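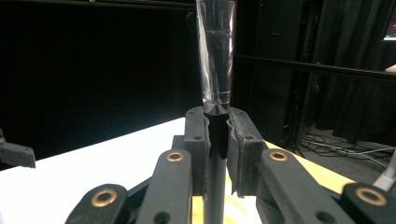 致Valtido基金项目部
Sinix“说不”练习计划中期进展报告
提交日期：2018年11月30日

一、开头的话

按照资助协议，本报告应当在九月底提交。我们晚了两个月，中间收到贵部三封催问邮件，措辞一封比一封和蔼。我们教的是怎样体面地拒绝别人，其中有一节专门讲“不能按时交的东西，要早点说”。这一节的讲义是我们自己写的，写得还不错，附在材料里了，请贵部参考时不要联系作者的实际表现。

报告期从五月开班算起，到本月为止。前面的筹备情况在立项材料里已经讲过，不再重复，只更正一处：立项材料里说场地“已基本落实”，当时的实际情况是我们给对方打过一个电话，对方没有挂断。现在是真的落实了。

二、计划原本要做什么

Sinix面向的是那些答应得太快的成年人。同事托一件事，亲戚借一笔钱，孩子学校的家长群里问谁周六有空，他们的手比脑子先举起来，回家以后再花一个晚上生自己的气。立项时我们把目标写成三条：让学员认出自己“快要答应”的那一刻；让学员在那一刻停一停；停完以后，不管答应还是拒绝，都由本人来做主。第三条在评审时被问过，有评委认为一个叫“说不”练习的项目，最后学员还在说“好”，成果不好衡量。我们当时答复说会在进展报告里详细讨论，下面会讨论，详细与否请贵部判断。

计划招收学员100人，分在2个点上课：一个在城里，借用一所夜校的教室；另一个在Vrettos，就是山脚下那处可以住宿的静修屋。城里的点每周一个晚上，Vrettos的点每月一次，来了住一夜，第二天午饭后走。两边用同一本练习册，叫Elis，由我们自己编写，目前用的是第二稿。

三、招生

人招满了。说起来这件事本身就值得怀疑。我们的报名表只有一页，末尾有一行字：“如果您是因为朋友劝您来、您不好意思推辞才填这张表，请在这里打钩。”打钩的人相当多。我们讨论过该不该收，结论是这些人正是我们要找的人，于是都收了。其中有几位在第一次课上说，他们看见那一行的时候觉得不打钩不礼貌。

有一位报名者在开课前来信，说想了想还是不参加了，时间不合适，谢谢我们。信很短，没有解释家里的事，也没有道三次歉。教学组传看了一遍，一致认为这位不需要上课。空出来的名额由候补补上。

招生阶段的毛病是宣传语写得太满。海报上印了“找回属于你的边界”，有学员第一堂课就问边界是在哪里丢的。后来的海报改成了课程名称、时间和地点，报名的人没有减少，来问问题的人也客气了一些。

四、课堂上做了什么

城里的班前四次课用来做“慢半拍”。两人一组，甲提一个要求，乙不许马上回答，先把注意力放到脚底、肚子和肩膀上，各停一会儿，再开口。讲起来很简单，做起来满屋子都是咳嗽和笑声。大多数人头一回发现，自己在听完要求之前已经在点头了，脖子比谁都热心。有位做会计的学员把自己点头的动作叫“自动扣款”，这个说法后来全班都在用，我们也写进了Elis的第二稿，征得了本人同意。征求同意的时候我们特地等了一周才收答复，免得又是一次自动扣款。

第五次课开始写信。给一个自己一直没能拒绝的人写一封不寄出的信。教案上预留的时间是半节课，实际用掉了两节，还有人带回家写。信我们不看，只问写完以后身体哪里松了，哪里还紧着。有的人说松了，有的人说写完更气。教学组起初想把“更气”归入“过程性反应”一栏，听上去比较稳妥，后来觉得这样写对不起那几位学员，还是照原话记作“更气”。

再往后是真人练习。每人每周在生活里找一次机会，把“我想一想再回复你”说出口。这句话不包含拒绝，仍然有不少人说不出来。练习记录里最常见的开头是“本来要说的”。有位学员练了三周，第一次成功是对着一位推销净水器的人，说完以后对方答“好的您考虑”，学员站在自己家门口，据说有点失落，因为准备好的后半段没用上。

Vrettos的班节奏不同。那里没有讲课，到了以后先安静吃一顿晚饭，饭后各自散步，天黑前回来，围坐说一件今年答应下来的事。不评论，不劝，也不给建议。不给建议这一条最难守。我们在规则里写明了，每次开始前念一遍，每次都有人在念完以后不久说：“我不是给建议啊，我就是觉得你可以……”带领的老师备了一只小铜铃，原计划一有建议就摇。用了两回，后来不摇了，那个声音把说话的人吓得道歉道了半天，反而又多练了一遍老毛病。

五、关于书本和身体

立项书里写过一句话：“本计划融合文献知识与身体经验。”写的时候很顺手，执行的时候成了我们内部吵得最久的题目。

教学组分两派。一派认为学员得先懂道理，明白讨好是怎么养成的，小时候家里怎样用沉默换来听话，懂了才知道自己在练什么。另一派认为道理大家早就懂了，书架上有好几本，懂得越多越会替自己找说法，不如少讲多练。前一派编了一份书目，后一派在书目的复印件背面画脚底放松的示意图，两边都管这叫节约用纸。

我们试着按班级分开来做。城里的班先读后练，Vrettos的班先练后读。到目前为止的观察是：先读的班说起话来很漂亮，能准确讲出自己在哪一年、因为什么学会了不给人添麻烦，讲完以后接着替邻座把椅子搬了、水倒了、作业也答应帮忙看。先练的班讲不出多少名堂，问他们学到什么，多半说“就是会停一下”。可是那一下确实有，带领的老师看得见，有几位学员的家里人也看见了，其中一位的丈夫打电话来问我们是不是教了什么，因为他妻子最近在回答他之前会看窗外。

我们不打算据此宣布哪一派赢了。两个班的人来路不同，肯到山脚下住一夜的人，恐怕原本就比较肯停。下半程会把顺序对调，城里新开的单元先练，Vrettos的单元带一点阅读去。书目那一派提出要带投影仪，Vrettos那边回复说屋里的插座不多，用词非常得体，我们怀疑他们偷看了讲义。

另外有一点体会，写在这里供贵部参考。立项时我们知道自己要去哪里：让人学会拒绝。目标定得清楚，教案就顺，每次课后对着目标打分，也确实在往那边走。到了夏天，有学员说，她停下来以后发现自己是愿意照顾母亲的，以前只是没有机会愿意。这句话按我们的评分表只能得零分，她没有拒绝任何人。带领的老师在表上犹豫了很久，最后在空白处写了一行字，把分数那一格空着。后来空着的格子越来越多，评分表的设计者（就是本报告的执笔者）对此先是不满，继而习惯，现在认为那些空格是整份材料里最值得读的部分。第三条目标能不能衡量，我们的答复是：按原来那张表不能。

六、练习卡

每位学员每次练习后填一张卡片，写三行：对方要什么，我停了没有，我最后怎么说。到本月底共收回1627张。

这个数比我们预想的多，原因有两面。好的一面是学员认真。另一面是他们填卡片也带着那股答应了就得办到的劲头，有人把生病那周的也补齐了，补的内容是“没有人向我要什么，我停了一整天”。我们在课上说过很多遍卡片可以不交，这句话被理解成了一种委婉的催促。秋天起改为不收卡，学员自己留着，谁愿意给我们看就给。改了以后交来的少了，字也潦草了，我们把这算作进展。

卡片的内容正在誊录。誊录时隐去了姓名和能认出人的细节，有些卡片隐去以后就剩一句“我说好的好的没问题”，也照样录了。贵部若需要样张，可以提供，请给我们一点时间挑选。

七、Elis练习册

第一稿在五月开班时发下去，问题不少。最大的问题是太厚，学员在第二次课上几乎都来说抱歉，没有看完。一本教人不必事事应承的册子，先让大家集体欠了作业。第二稿砍掉一半，留下练习，把文献综述移到了书末，字号调小，喜欢的人自己会去找。

第二稿新加了一页空白，顶上印着“这一页不用填”。收回查看时，有相当一部分人填了。有的写“好的”，有的画了一朵花，有一位写了密密麻麻的一整页，内容是为什么难以让它空着，写得比我们的综述好。第三稿会保留这一页。

印制方面，第二稿印得比计划多。印刷厂说多印一些单价更低，经办的同事觉得对方说得很有道理，当场答应了。该同事现已编入城里的班。多出来的册子存放在办公室，足够用到明年，费用没有超出印制科目，差额由原定的纸袋预算抵掉，纸袋不做了，没有人问起过纸袋。

八、人员与督导

带领的老师在报告期内有一位离开，去了别处工作，提前一个月告知，交接清楚。接替的老师从Vrettos的班上过来，原先是那边的带领助手。两个点每月合开一次督导会，会上轮流讲自己带课时答应了什么不该答应的事。常见的有：答应课后单独谈，答应替学员给家里打电话，答应把课调到节假日。最后一件已经发生，所以九月那次课只到了寥寥几位学员和一位不太高兴的老师。

督导会上定下一条：老师课后一律不留谈，有事下次课前说。执行到现在，情况比预期好。学员的反应很平静，难受的主要是老师。有位老师说，下课以后直接走出教室的那段路，是她这半年里做过的最长的一次练习。

九、经费

经费按科目另附明细，财务同事已核过，本节只说明三处变动。

第一，城里教室的租金低于预算。夜校给的是人情价，我们起初想推辞，后来想起这也是练习的一种，收下了，并写了感谢信。

第二，Vrettos的住宿费高于预算。立项时按通铺估价，实际上通铺里有人打呼噜，第二天围坐时大家轮流表示一点也不介意，脸色都很差。第三次起改为双人间，并在到达时发一张纸条，请每个人写下晚上需要怎样的安静。写“都可以”的纸条退回重写。住宿费的超出部分由教室结余补上，总额持平。

第三，原列有一笔“成果推广费”，打算做宣传短片。目前未动用。教学组看了一家公司的样片，配乐很响，里面的人都在海边张开双臂。我们回复说想一想，现在还在想。请求将这笔钱转作下半程的学员补助，理由见申请表。贵部如果不同意，直接说就可以，我们受得住。

十、没有做成的事

立项书承诺建立“同伴支持网络”，实际建成的是一个聊天群。群里头两周非常热闹，每个人说一句话，其余的人都要回一句“谢谢分享”，有学员半夜还在补谢。带领的老师进去劝大家不用每条都回，收到一长串“谢谢提醒”。群现已改为只发上课通知，支持网络一项列为未完成。下半程想试的办法笨一点，让学员两两约着走路，边走边说，说完各自回家，不必写总结。

立项书还承诺与单位合作，办一期面向职场的短班。谈过两家。一家在听完介绍以后问，能不能只教员工对客户说不，对上级那部分先不讲。另一家很热情，答应得极快，后来就联系不上了。我们对后一家十分理解。

后续访谈也拖了。原定在结课后对50位学员做访谈，现在完成的还不足半数。访谈提纲是有的，约人也不难，难在约谁谁都说方便，什么时候都方便，访谈员据此排好日程，临到头才知道有人是请了假来的，有人把孩子托给了邻居。现在邀约信里加了两个时间以外的第三个选项“我不想接受访谈”，选它的人不多，但选了的人写来的理由都很干脆，访谈员读了很受鼓舞，进度也就更慢了。

十一、下半程安排

冬季城里的班停课，教室暖气不够，学员会说不冷。开春后恢复，顺序按第五节所说对调。Vrettos的班不停，冬天那边客人少，屋里有炉子，散步改为白天。

Elis第三稿春天定稿。评分表取消，改用一页纸的叙述记录，由带领老师和学员各写半页。如果贵部仍需要打分，我们可以提供旧表，并附上那些空格的说明。访谈在春天结束前做完，做不完会提前写信，这一次会真的提前。

财务明细、练习卡收回登记、讲义“不能按时交的东西，要早点说”、Elis第二稿样书随本报告一并寄出。样书寄了两本，其中一本请留着，另一本是给项目部里那位在电话上说“没关系你们慢慢来”的同事的，我们觉得他可能用得上。

下一次报告的截止日期，贵部来信建议定在三月底，并问我们是否可行。我们停了一下，看了看日程，希望改到四月底。

Sinix计划执行组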